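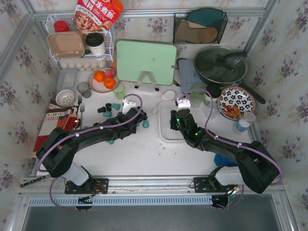

Prep table, bay 2, flowered wallpaper side. Rack top left, eggs under it, fruit plate to the right of the blue container.

KITCHEN AREA SAFETY CHECK -- PREP BAYS AND DRY STORE
Site: Pindport, ground floor
Date: 5 December 2018
Checked by: Coralie Tautahi
With: Riaan Nkosi (bay 2 and dry store only, had to leave for a delivery)
Copy to: Wayne Blackburn, Yevhen Moroz

Key: OK / FIX (before next use) / WATCH (look again in February) / NA
Comments short pls. Last time the form ran to nine pages and Wayne sent it back.

SECTION A. PREP TABLE, BAY 2

A1. Table surface sound, no chips or lifting edges
OK. White top. Ran a hand along it, nothing catching.

A2. Front rail and edge secure
OK. Wide aluminum rail, pushed on it both ends, no movement. Blue slotted strip underneath needs a brush out, crumbs sit in slots like that.

A3. Wall covering clean and wipeable
WATCH. Gray paper with the purple flowers, three sides. Nice to look at but it's paper. Anything splashes and you are scrubbing flowers. Asked Yevhen about a clear panel for the back, he says he has a quote from Palamarchuk somewhere. Find it.

A4. Metal posts and back rail, no sharp ends at head or hand height
OK. Back rail fine. Posts fine. Cap the ends if anyone shortens them.

A5. Cables tied back and clear of food
WATCH. Ties were tight when I tugged them. Keep every cable off the fruit and the tray, and no loops hanging below the front rail where a apron string can catch. Myroslav to retie the low ones.

A6. Shallow white tray, clean, no cracks
OK. Rounded corners, easy to wash. Wash it anyway between jobs.

SECTION B. RACK AND OPEN FOOD, BAY 2

B1. Rack stable, not overloaded
FIX. White wire rack holds but the load is lopsided. Pouch leans at the top. Lay it flat or put it in the dry store. Heavy stuff goes low, we have been over this.

B2. Packaged food labeled in English or with a translation card
FIX. The red and white pouch with the big Chinese characters (水煮鱼, Riaan says boiled fish, the spicy one) has no card. Allergen info has to be readable by whoever is on shift. Write a card, tape it to the rack. Fish goes in capitals.

B3. Jars closed, opened-on date marked
WATCH. Red lid jar, lid tight. Didn't find a date sticker. If it's been opened, date it. If not, fine.

B4. Covered containers, lids fit
OK. Brown one with the clear cover closes properly. White cup with black lid also ok. Label both, I'm not guessing what is in a cup.

B5. Eggs
FIX. Clear carton under the rack. Checked for cracks, none found. But under a rack is the wrong spot, one dropped jar and that's breakfast on the floor. Move to the cold shelf. Storage instructions are on the wall in the dry store, item 4, been there forever.

B6. Fresh fruit, condition and placement
OK. Two orange ones and a pinkish-red one on the patterned plate. No soft spots. Wash before cutting, not after.

B7. Cutting board separate from unwashed produce
WATCH. Board and fruit plate are very close. Leave a hand's width at least. Don't rest anything between them -- it ends up on the board.

B8. Empty containers put away
FIX. Light blue one sitting empty on the table. Either it's in use or it goes on the shelf.

SECTION C. BAY 1

C1. Surface
OK

C2. Sink trap and drain
FIX. Slow. Same as last time. Riaan ran the tap two minutes and it came up past the plug ring. Called Trokis, they can come up to 36 hours from now, so bay 1 sink is closed. Sign is up.

C3. Kettle and toaster cords
OK for the kettle. Toaster cord has tape on it. Tape isn't a repair. Taken out, it's on my desk, don't put it back.

C4. Knife strip
OK. Wiped. One paring knife has a loose handle, binned.

C5. Handwash soap and towels
OK. Soap low, refilled. Towel box half empty.

SECTION D. DRY STORE

D1. Shelves fixed to wall
OK. Bitolwood shelving, all brackets tight. Load card says 100 lb a shelf and we are well under, exept the rice shelf, which I moved two sacks off.

D2. Nothing on floor
FIX. Flour bag on floor behind door. Yes the same one.

D3. Pest signs
OK. Traps clear. Old droppings by the vent in the summer, none now.

D4. Open packets clipped or decanted
WATCH. Mostly. Lentils held with a hair tie. Clips are in the drawer.

D5. Light working, cover on
OK

SECTION E. FIRE AND EXITS

E1. Extinguisher in place, pin and seal
OK. Gauge in green.

E2. Fire blanket
FIX. Behind the coats. Needs to be reachable without moving anything. Hook ordered.

E3. Walkway width
WATCH. Measured 900 mm at the tightest spot, by the bin. That's what we agreed as a minimum so there's zero slack. Bin moves one foot left.

E4. Outlet loading
OK. One 2000 watt heater on the bay 1 side, nothing else on that outlet. Keep it like that. No extension leads off it.

E5. Back door opens fully
OK. Sticks a bit in the cold. Shoulder works.

ACTIONS
Eggs to cold shelf -- Riaan, today
Card for the fish pouch, then lay pouch flat -- Coralie
Low cables retied, bay 2 -- Myroslav Yatsenko
Empty blue container put away -- whoever reads this first
Sink trap, bay 1 -- Trokis, Wayne to let them in
Toaster replace -- Wayne to approve
Palamarchuk quote for wall panel -- Yevhen
Flour off floor -- done while writing this
Blanket hook -- ordered, Yevhen to fit
Bin moved -- Riaan

COMMENTS FROM REVIEW
WB: Approve toaster, cheap one. Why is the sink on here for the third time, can Trokis replace the trap instead of clearing it?
CT: Asked. They want to look first.
YM: Quote found. It's for the wrong wall. Asking again.
RN: Eggs moved. Cold shelf now full, someone needs to go through the sauces.
WB: Sauces go on the February sheet. Anything past date goes out now tho.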